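Visit to the Tarkdale police oversight office, open day
21 June 2022

I went to the open day together with 17 other visitors, most of them from the Kirkura neighbourhood association. The office receives complaints against the police and decides which ones must be investigated. I wanted to understand how it treats video, for in my home country such recordings are seldom given to the family.

Chinyere Haruna, who leads the review team, received us in the hearing room. She explained that last year the office opened 1476 files, and that 900 of them contained a recording from a patrol car or from a body camera. Each recording is watched by two reviewers separately. They write their notes before they may speak to each other about the case.

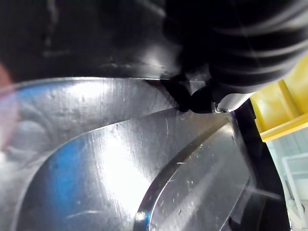 Black ribbed part and fingertip, close to a bright metal edge.

After the coffee we were shown the program they use for the files, it is called Undo. The name made some people laugh, but it keeps every earlier version of a statement, so a later change can always be seen. I asked who may open these versions. The answer was five persons, and the police are not among them.

The discussion at the end was less calm. A man from Adeleke Street said that his brother waited eleven months for a letter. Ms Haruna did not defend this. She told him the delay was too long and wrote down the file number — I saw her do it.

There will be a second open day in August. Registration is by telephone, and one must bring an identity card for the entrance.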